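Bring Back the Swap Table

I came home from Plelcombe with sore feet, a tote bag that smelled like somebody's incense, and 3 minicomics I didn't pay a cent for. I'd like to talk about the minicomics, since I've read each of them twice and the expensive hardcover I stood in line for is still in its shrink wrap.

If you've never been, Plelcombe is a small press comics fair in a former roller rink, and this year they gave an entire wall to a swap table. You bring something you made, you put it down, you take something somebody else made. That's the whole rule! No badge upgrade, no sign-up sheet, no app. I left a folded eight-pager about my grandmother's bus route and went off to look for coffee. When I got back my comic was gone and a tiny accordion book about moths was sitting in its place — hand-stitched, with a different color thread on every copy.

I think every comics show should have one of these, and I think it should be near the front door.

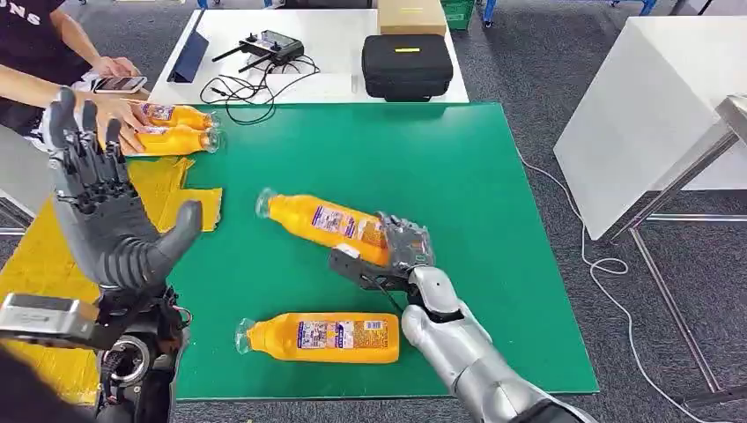
Table fees are the reason I feel so strongly. A half table at a mid-sized con can eat everything a new artist makes that weekend, and I've got friends who print 50 copies, sell 12, and drive home wondering if they should have stayed in bed. The swap table lets them in on a different footing. Their work gets picked up, thumbed through, and carried off by people who make comics too, and those are some of the best readers you can get.

I said all this to Sabina Sýkora, who draws the wonderful space-mail serial Nullow, and she pushed back a little. She worries that free comics teach people not to pay for comics. I take that seriously, she pays rent with hers. But I watched folks go from the swap wall straight to the aisles with their wallets out. I did it myself. The moth book had a table number penciled inside the back cover, and I walked over and bought everything else that artist had, including a riso print I have no wall space for.

Sure, there are problems. Some people will drop off a flyer for their band and walk away with a 40-page anthology. The good stuff thins out by midafternoon. Drolau tried a swap shelf last September and stuck it behind the restrooms, where it sat half empty all day. Put it where people walk, give it decent light, and ask one friendly person to keep it tidy.

I'm already drawing my next one. It's about a laundromat, and I'm printing 80.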